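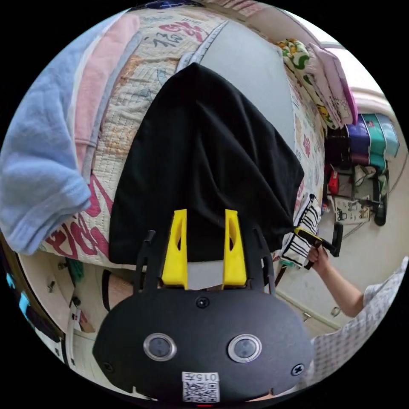

Naseri School – Pilgrimage and Remembrance Trips Team

2 min read

We use cookies to remember your settings. Accept / Manage

Ticket: names list won't print for the memorial trip

Right, so I've been at this since lunch. The Flallesum export should give me all 1,363 names for the reading at the Hustusance memorial, and it stops dead at 400. Tried a different browser, same thing. Logged out and in again, no joy.

Update, 4pm – Skerkeo support say there's a page limit switched on by default (why??). Turned it off and the whole list came through, but 12 of the names with accents have turned into question marks. Saved it again as UTF-8 and ten are fine now. The last 2 I've typed in by hand.

Leaving this open until the June booklet is back from the printer.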